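Running track

A running track is a prepared course for foot races, most often an oval with two straights and two bends. Early tracks were laid with cinders or clay and had to be rolled and watered through the season.

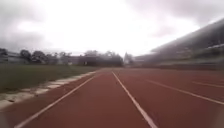
By Rochelle Mahuika
Reviewed by Svatopluk Kubíček

Synthetic surfaces replaced cinders at most large grounds in the second half of the twentieth century. They drain faster and give runners an even footing. Painted white lines divide the surface into lanes, and in sprints each runner must stay in one lane from start to finish.

At Skunddale, the cinder track was used for 70 years before it was resurfaced. Its opening meet is held each September.
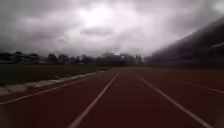
Upkeep

Grit and leaves are swept off regularly. Lane lines are repainted as they fade, and worn patches are cut out and filled.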